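I've been meaning to write up my house rules for the arm for ages, and Lorcan Flanagan finally nagged me into it (thank you, Lorcan!). Rule one is about power – every adapter goes up off the floor and into a tray, even if the cords themselves still wander all over the place.
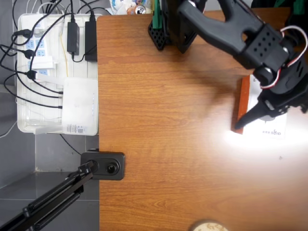
*Gripper down at the tabletop, power strip in its tray.*

Rule two is to clamp the base to the table before anything moves, and I mean every single time, even for a quick test. I've logged 1,317 runs in my Solis notebook now, and I still tug on that clamp like a nervous parent.

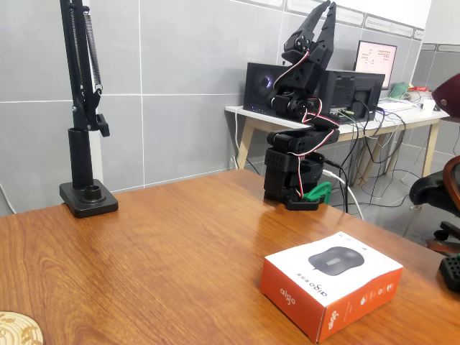
## What I'm still working out

Speed limits, mostly! I start slow and creep up, and I'd love to hear what the rest of you do.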